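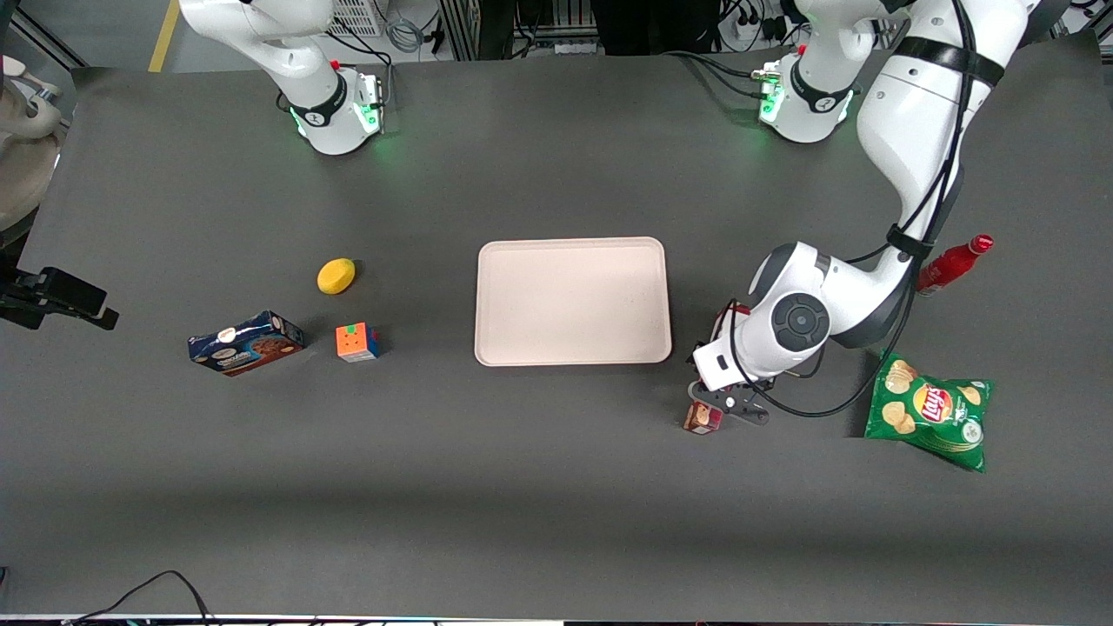
Brollik Matte Tabletop Finish is a water-based topcoat for desks, workbenches and kitchen tables. It goes on by brush or foam roller and dries to a flat, low-glare surface. Dark colors tend to show every streak under a glossy coat, so most buyers choose it for tops like the large dark gray one shown, with everyday household things spread across it. It can go over paint, stain or bare wood.

Sand lightly with 220 grit and wipe off the dust before you start. Apply two thin coats, three on a table that gets daily use. Leave four hours between coats – longer in a damp room. Keep hot pans off the surface for the first 22 days.

Sizes and coverage
Small can: covers about 32 square feet, one coat
Large can: covers 293 square feet, one coat

Shelf life is 19 months unopened. Stir before use, do not shake. Brushes clean up with soap and warm water.

Also from Brollik: Pleltix wood filler and Skarkico foam rollers. Orders placed by noon on Monday ship the same day.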